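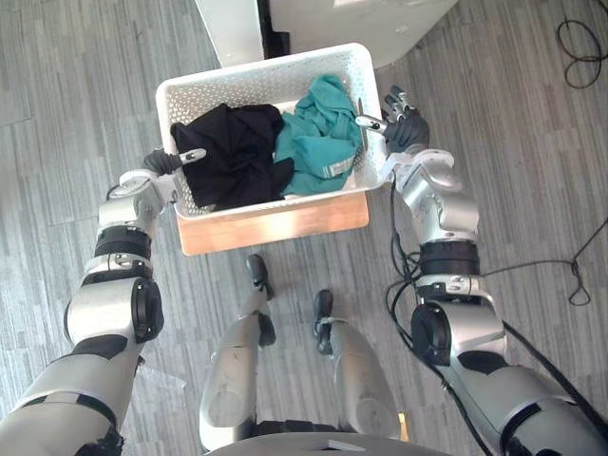

Laundry tips from the Pruron open day at Itthorpe

Carry a full basket by both rims, level, and close to the body. Tiago Moreira, who ran the demonstration, kept coming back to this, and the robot's grip is a fair one to copy: one hand on the left rim, one on the right, with the black and green clothes between them. Keep the pile low enough to see over.

Baskets with small holes all over let damp things air. Wash dark colours separately the first 2 times.

Next open day is in July at Hudley, room 16.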